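格里洛夫伍德（Grilovwood）小区公共木家具翻新事宜业主会议纪要
日期：7/26/23　地点：一层活动室　记录：业主代表 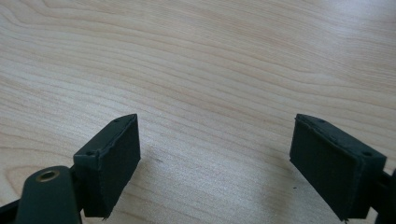

会议开始前先把上次的遗留问题过了一遍。上次决定由物业去问三家供应商，看看活动室和阅览角的长桌到底是重新上油、打磨翻新，还是整批换掉。三家里Lorano和Arodetti给了书面材料，Zamfir只在电话里报了个口头意向，说要看了实物才肯写下来。有业主认为Zamfir这个态度反而靠谱，另有业主认为这就是拖。记录人两边都记下，不作评价，只提醒一句：没有书面的东西，本次会议无从讨论。

一、上次会议纪要的确认

上次纪要第二条写的是“与会业主原则同意翻新”。有业主当场提出异议，说自己当时在场，并没有同意，只是没有说话。物业表示没有说话在惯例上视为不反对。该业主问这个惯例写在哪里，物业翻了议事规则，没有找到。最后把“原则同意”改为“未形成一致意见”，其余照旧通过。

顺带记一件事。上次纪要贴在电梯间不到一个下午就被装修广告盖住了，好几户说根本没看到。本次纪要除张贴外，另发小区网页。物业对此没有意见，但说网页更新要等技术那边有空。有业主问技术那边是谁，物业说是外包的。

二、Lorano的方案

Lorano建议全部长桌打磨后上硬蜡油，理由是木面可以呼吸，日后哪里坏了补哪里。材料里用了很大篇幅讲“让木头回到本来的样子”，会上有人把这段念了出来，念到一半大家请他跳过去。

质疑集中在以下几点。

其一，“可以呼吸”是什么意思。砍下来做成桌子的木头不喘气。有懂行的业主解释说，商家一般是指油膜薄，水汽还能进出。既然水汽能进出，那么茶水、饮料也有机会进去，活动室恰恰是泼茶最多的地方。Lorano的材料对这一点只写了“日常养护即可”，没有写日常是多久一次，由谁来做，用什么东西做。

其二，材料承诺养护周期为12个月。物业在电话里追问后，对方说12个月是家庭使用的情况，公共场所“视情况而定”。与会者普遍认为，视情况而定等于没有承诺。要求物业让对方把公共场所的周期单独写成一行，不写就不算数。

其三，油布的处理。擦过油的布团在一起有自己发热起火的可能，这件事材料里一个字没提。有业主说自己家里做过一次小面积上油，罐子背面都印着警告，一家以此为业的公司不应当漏掉。要求补充施工期间废布如何存放、如何带离小区的说明。

也有替Lorano说话的。有业主指出，上油以后摸着舒服，局部划伤可以自己处理，不像漆面一坏就要整张返工。这个说法会上没有人反驳，但有人补充，前提是真有人去处理。阅览角那把松了腿的椅子，从报修到现在还靠墙放着。

三、Arodetti的方案

Arodetti主张上水性漆，两遍底漆，三遍面漆，哑光。材料写得比Lorano清楚，工序、干燥时间、每道之间的打磨都列了，这一点给予肯定。

不过报价部分令人费解。单张桌子报500元，后面另起一行写“不含旧涂层去除”。现有的桌子哪一张没有旧涂层？如果每一张都要去除，那么500元这个数字就没有实际用处，写上去只是为了好看。物业解释说这是行业习惯的写法。会议意见是：行业怎么写由行业负责，交到本小区的报价应当是能照着付款的数字。退回重报，去旧涂层、搬运、现场保护、垃圾清运全部列入。

关于“环保”二字，讨论时间比较长。材料第一页写着“零污染、零气味、入场即用”。水性漆气味较小，这个大家承认，可零气味的漆在座的人都没有闻到过。有业主要求提供检测报告，物业说已经附在后面。翻到后面，附的报告是另一款产品的，型号对不上。物业说可能是对方拿错了。会议不猜测是拿错还是别的原因，请对方提供对应型号的报告，并写明送检的样品从哪里来。

还有业主提出，漆面做好以后能不能放热杯子。材料写“耐热性能优异”。优异到什么程度，没有写。活动室下棋的几桌天天放保温杯和热茶壶，这不是刁难。建议请对方做一块样板留在活动室，由大家照平时的习惯使用，到9月再看。这条提议得到多数人支持，同时有人要求Lorano也交一块，放在一起用，否则比较不出什么。

四、Zamfir的口头意向

没有书面材料，简单记几句。物业转述，Zamfir认为这批桌子可能根本不需要整体翻新，清洁以后局部修补即可，费用会低很多，具体要看了才知道。

有业主听完当场表示这是最实在的一家。记录人认为这话说得偏早。不看实物就说可能不需要翻新，与不看实物就说一定要翻新，依据是一样少的。同意请Zamfir来看，看完之后必须留下文字，哪怕只写半页纸。若到下次会议前仍无书面意见，视为退出，不再等待。

由此又引出一个本该最先讨论的问题：到底有没有必要做。有业主问，翻新的提议最初是谁提的，根据是什么。物业答是“业主普遍反映”。问普遍反映的记录在哪里，物业说多数是口头反映。会上统计不出有多少户反映过，也找不到一份报修单。记录人在此把问题原样留下，供没有到会的业主自行判断。

支持翻新的业主则认为，不能等到桌面开裂了再来讨论，公共设施应当有计划地维护。这个道理没有人反对，争论的是这一次算不算计划。如果算，计划书应当有，至少要说明哪些桌子做，哪些不做，先做哪一处，做完以后隔多久再看一次。目前这些都没有。

五、实木与贴皮的认定

两份书面材料对同一批桌子的说法不一致。Lorano一律写“实木”，Arodetti写“实木或木皮，以现场为准”。采购时的单据物业还在找。

这一点不能含糊。贴皮的面层很薄，按实木的办法打磨，一不小心就磨穿，磨穿了没有办法补回来。会上有业主主张看桌边的端面，如果桌面的纹路能顺着延续到侧面和端头，多半是实木；也有业主说封边做得好的话，外行照样看不出来，网上教的那些辨认窍门十条里有一半互相打架。商定请物业先找单据，找不到就在桌底不显眼处由专业人员判断。在认定之前，任何一家都不得动砂纸。

另有业主提到，既然要认定，不妨把树种也一并弄清楚。有人觉得没有必要，知道是什么树也不会让桌子更结实。后来讨论到颜色，才发现还是有点关系：有的木料上油以后明显变黄变深，原本喜欢浅色的人会不满意。两家材料里的效果照片都拍得很漂亮，但都没有说明用的是什么木料、上油上漆以后过了多久拍的。样板须做在同种木料上，此条写入要求。

六、费用来源

物业建议从公共收益里支出。有业主要求先公布公共收益的余额再谈支出，会上附议的人不少。物业表示余额有，但今天没有带来。

对此会议的意见比较一致：今天的议题就是花钱，花钱的会不带账，下次不应再发生。请物业在网页和公告栏同时公布余额，并列明近期已经答应要花的部分，免得同一笔钱被许给好几件事。

有业主问能否向使用桌子较多的兴趣小组收一点费用。棋牌和书法的参加者表示反对，认为活动室本来就是公共的。也有人指出书法桌上的墨迹确实比别处多。争论一阵以后没有结果，搁置。垫板由书法小组自备一事，到会的组员口头答应了，口头答应的事记在这里，以便日后查对。

七、施工期间的安排

虽然做不做还没有定，物业仍希望先讨论施工期间活动室是否关闭。部分业主认为顺序颠倒，先谈关门会让人觉得事情已经内定。物业否认内定。

只就一般原则交换了意见：如果将来施工，应当分两批进行，保证阅览角和活动室至少有一处开放；打磨须有吸尘措施，不得在楼道里进行；涂装之后留足干燥时间，时间长短以产品的书面说明为准，不以施工人员口头说的“明天就能用”为准。材料上的“入场即用”四个字，请Arodetti自行解释或者删去。

保修方面，Lorano写2年，Arodetti写3年。有业主提醒，保修年数要和保修范围一起看。Arodetti的3年后面列了一长串不保的情形，包括“使用不当”“环境湿度变化”和“自然磨损”。桌子放在本地，湿度每年都在变化，人坐在桌边，磨损总是有的，这样排除下来还剩什么可保，请对方举出几个具体的例子。Lorano的条款短得多，短到没有写保什么。两家都退回补充。

八、日常清洁

保洁目前用什么清洁剂擦桌子，物业现场答不上来，会后去问。有业主反映桌面有时候发黏，怀疑是清洁剂没有擦净，也可能是原来的涂层老化。究竟是哪一种，不试不知道。建议先选一张桌子，停用清洁剂，改用拧干的湿布加干布擦拭，看一段时间是否还黏。这个办法不花钱，按理在请三家公司报价之前就该做了。

多用途清洁膏一类的东西，有业主推荐说自家用着很亮。另有业主说亮的是上面那层膏。公共桌子暂不使用。

九、其他

阅览角的灯有一支闪烁，请物业更换。

饮水机旁的小推车挡路，请挪到储物间门边，不要再挪回来。

有业主建议今后凡供应商材料，先在网页公布再开会，以免会上当场念宣传语占用时间。同意。

十、待办事项

物业：找采购单据；公布公共收益余额；查明现用清洁剂；安排Zamfir查看实物并取得书面意见。

Lorano：补充公共场所养护周期、废油布处理办法、保修范围；提交样板。

Arodetti：重报全包价格；更换型号相符的检测报告；说明保修排除项；提交样板。

试擦的桌子由物业指定，贴上标签，写明请勿使用清洁剂。

是否翻新，本次不表决。有业主对此表示不满，认为开了一晚上的会什么都没定。会议认为在材料不全的情况下表决，定下来的东西也要推翻重来。该业主要求将不满写入纪要，已写入。

下次会议定在9月，具体时间另行通知，通知同时贴电梯间和网页，电梯间那份请物业贴在广告够不着的位置。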